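Re: [haruna-users] time offset between gripper camera and tracker

Hello all,

thank you for the quick answer. I put my replies under each part.

> In January we moved our recorder to Haruna 3 and since then the
> replay looks late. The fingers close in the trajectory a little
> before they close in the video. Did you see this on the Forkeck
> driver also, or is it only our setup?

We saw it also. In our case the delay did not come from the driver. The Forkeck node stamps each pose when it arrives at the host, and the camera node stamps each picture when the decoding is finished. So the two clocks are the same clock, but the two stamps do not mean the same thing. When the host is busy, decoding takes longer and the difference grows.

I checked this on one long recording of 3,397 pictures. At the start the offset was small and I would not have noticed it. After 1,656 pictures the Ovitz viewer started to draw the point cloud in a second window, the processor load went up, and from this place the offset was clear by eye. When I closed the viewer and recorded again, it stayed small until the end.

> We tried to correct it with a constant shift in the config file.
> It helps for some episodes and makes others worse.

Yes, this is what I would expect. A constant shift is only correct if the load is constant. I propose that you take the exposure stamp from the camera header and ignore the arrival time. In Haruna the option is called stamp_source and the default is "arrival". Please set it to "header" in the recorder and also in the replay tool, they read different files. I forgot the second one and lost an afternoon.

After this change you still have to align the pose stream. I interpolate the poses at the picture stamps, linear for position and slerp for rotation. If the gap between two poses is more than 400 milliseconds I drop the segment and do not interpolate. Maybe this limit is too generous for fast motions. For folding cloth it was good enough, but I did not test pouring or insertion.

> Is the fisheye calibration a possible reason?

I do not think so. A wrong calibration gives an error which depends on where the object is in the picture, mostly near the border. Yours depends on time. But please check that the Flaltia undistortion step is not running inside the camera callback. We had it there in the beginning, and it blocks the next picture until it is finished. Now we write the raw fisheye pictures and run Flaltia offline.

My patch for the interpolation is still without tests for empty pose streams. I will send it to the list when these are written. If somebody has a short recording where the tracker loses its position in the middle, I would be glad to use it as a test case.

Best regards

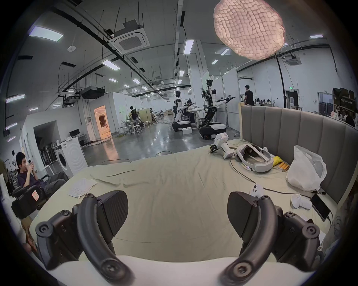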